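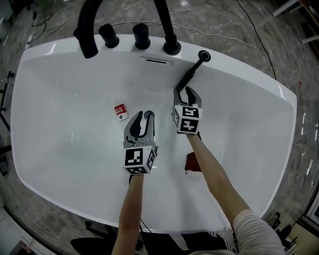

Two hand-held grippers in a white bathtub, with a red-labeled item lying in the basin.

Posted 08/06/2024

Streaming releases of older animated series should keep the original background art at its full painted size. Most of them do not. The usual practice is to crop a 4:3 picture to fill a wide screen, and the loss is greatest in slow vertical pans, where the painting is taller than the screen and the camera travels up it.

Tetance is a good test case. The 2-disc set shows the tower staircase as one continuous pan lasting 130 film frames. The streaming version from Hutapea starts the same pan lower and ends before the window at the top is fully in view. The window matters. It returns in the final episode with its shutters closed, and a viewer who never saw it open has no reason to notice.

The common defense is that audiences dislike black bars. That may be true of live sports. I doubt it holds for people who seek out a hand-painted series and watch it to the end. A player setting would satisfy both groups, and the uncropped scan already exists – the crop is made from it.

Color is a separate problem. The Drilville episodes were regraded in January, and the gray-green fog of the harbor paintings is now plain blue. The catalog lists 3400 paintings for the series, many of them built on that one gray-green. Changing it changes how every character reads against the background.

Publishers should offer the full picture first and the crop second, and state on the product page which one is being sold.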